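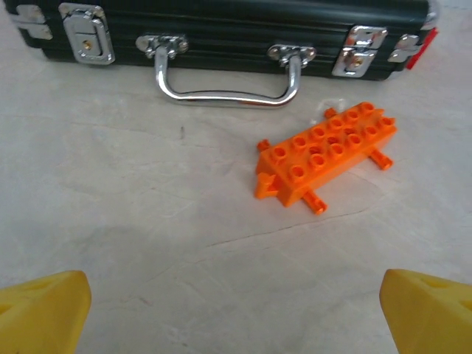
Looking After Hard Cases: Notes for the Second Session
September
By the course tutor, Clestholm Evening Workshop
Shares 43 | Comments 15

Welcome back, everyone, and thank you for carrying your cases up all those stairs. Last time we talked about what goes inside a hard case, the foam and the dividers and so on, and I promised that this time we would stay on the outside and get our hands on the metalwork. By that I mean the handle, the latches, the locks and the hinges, which is where nearly every old case gives trouble long before the shell does.

We are going to work on the floor again. I know some of you would sooner be at a table (my own knees would agree with you), but a case sitting flat on the floor can't slide off anything, and you can walk all the way round it. Do clear a bit of space first. Toys, shoes and the odd building block have a way of ending up exactly where you want to put the lid down, and a hard plastic block under the edge of an open lid can strain the hinges quite badly.

1. The handle

The sort we shall see most often is a curved metal bar, held at each end by a bracket that lets it swing. Chrome is the usual finish, and very handsome it is when it's clean. Lift the handle gently and let it drop back a few times, listening as you do. A soft click is fine. A scrape or a rattle wants looking into.

Next, look at the brackets. On many cases each one is a small plate with rounded rivets, and these take the whole weight every time you pick the thing up. Put a thumb on the plate and try to rock it. If it moves at all, make a note of which side, and please don't hammer anything yet! We'll do rivets properly in session four, when I shall have the right setting tool and a good many spares. I bought a box of 1,000 some years ago and I fully expect to leave it to somebody in my will.

2. The latches

With two latches, one on either side of the handle, the thing to check is that they pull evenly. Close both, then undo one and see whether the lid springs up at that corner. A little spring is to be expected. If it leaps, the other latch has been doing more than its share and will wear out first.

Some latches have a small brass-coloured screw or lock set into them. Treat brass kindly. It is softer than the metal round it, and a screwdriver that is a size too small will chew the slot in one go. If yours turns out to be a keyhole and the key has gone missing, bring the case to me before you try anything clever with a hairpin.

3. The hinges

Open the lid to 90 degrees and hold it there with your hand flat along the top edge. Look at both hinges from the side and compare them. Stepped plates collect a surprising amount of fluff between the layers, so run a dry toothbrush along them, and only then think about oil. I use the Gusberg light oil, one drop to a hinge, put on with a cocktail stick. More than that and it creeps into the lining, and you will be smelling it until Christmas.

4. Cleaning the shell

A dark glossy finish shows every fingerprint, I'm afraid. Use a damp cloth first and then a dry one, and if there are ridges, work along them and never across. Botano polish is fine for the chrome but keep it off the shell, where it leaves a whitish bloom that takes ages to shift. Those of you with the Lu cases may find the trim lifting at the ends. Leave it alone for now and we'll glue it together next time.

For next time

Please bring your case, two soft cloths, an old toothbrush and a pencil. Write down anything that rattled, with the side it was on, as it's remarkable how quickly one forgets. Doors open at half past six and the kettle will be on from then, so do come early if you'd like a chat or a hand up the stairs.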